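Reading time: 6 min

4. Results

4.1 What happened to the labels

Over 2000 repeat prescriptions passed through the two pharmacies in the study period, and 1696 of them carried the new plain-language label. The rest went out with the old one, mostly at the Rornitia branch, where the label printer had a long-standing disagreement with the Saber dispensing software. We had allowed for staff resistance in our design. We had made no allowance for the printer.

The old label told patients to "take one tablet twice daily as directed." The new one said "take 1 tablet in the morning and 1 in the evening." Both versions were approved by the same pharmacist, who remarked that she had been typing "as directed" for most of her working life and could not remember ever directing anybody.

Of the patients who agreed to a follow-up call, 204 were reached and asked to say in their own words how they took their medicine. Answers were scored by two raters working apart. Agreement between them was good, except on the reply "the usual way," which one rater scored as correct and the other as no answer at all. After some discussion it was scored as no answer. Patients given the new label described the right timing more often, and the gap was widest among people taking four or more medicines.

4.2 Where the medicines live

A smaller group let us ask about storage. The printed advice from both pharmacies is to keep tablets in a cool, dry place, and nearly every patient could recite this. The places they then named were the bathroom, the kitchen windowsill above the kettle, and the car. Several kept the week's tablets next to whatever they picked up on the way out of the house – a habit that did more for the evening dose than any leaflet we handed over.
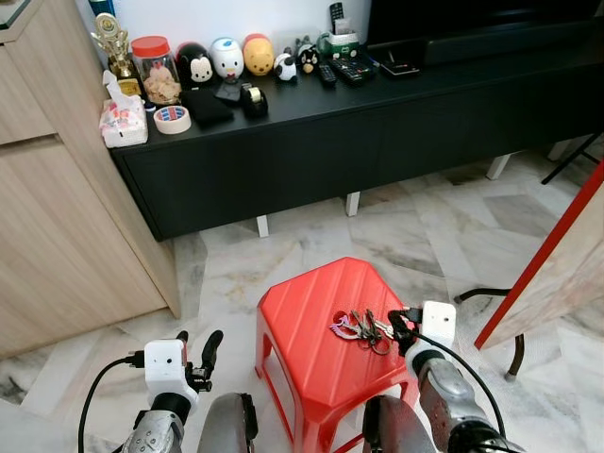
Figure 4. Keys on a red plastic stool.
Wollonora Community Pharmacy Practice Group

Patients who tied a dose to some fixed daily event reported fewer missed tablets than those who relied on memory. This has been said before, at length, by other people, and we add only that the event does not need to be a sensible one. One man took his blood pressure tablet when the neighbor's dog was let out. He missed doses in November, when the neighbor was away, and had them all back on schedule once the dog was.

4.3 Calls to the counter

We expected clearer labels to cut the number of phone calls asking what a label meant. They did. Total calls stayed level, however, as patients who now understood when to take their tablets rang to ask why. Counter staff at the Wultau branch viewed this as a mixed blessing, more so on a Monday. We regard it as a finding, having not had to answer the phone.

4.4 Limits

Two branches are not a country. Patients who agree to be called are likely to be the ones who read labels in the first place, and self-report is a kind way to measure anything. We did not count tablets. Nor can we separate the effect of the wording from that of the larger type, as both changed on the same day – a decision made by the label supplier and passed on to us afterward.

Comments (3)

Mwajuma Waweru
We tried the morning/evening wording at our place and the night shift workers hated it. Their morning is 5 pm. Did you have any in your sample?

Sverre Vik
Same printer here. You have to switch off the second tray before the software will see the first one. Took us a year.

mwaits
"The usual way" should have counted as correct. My mother has said it for ages and she's never missed one.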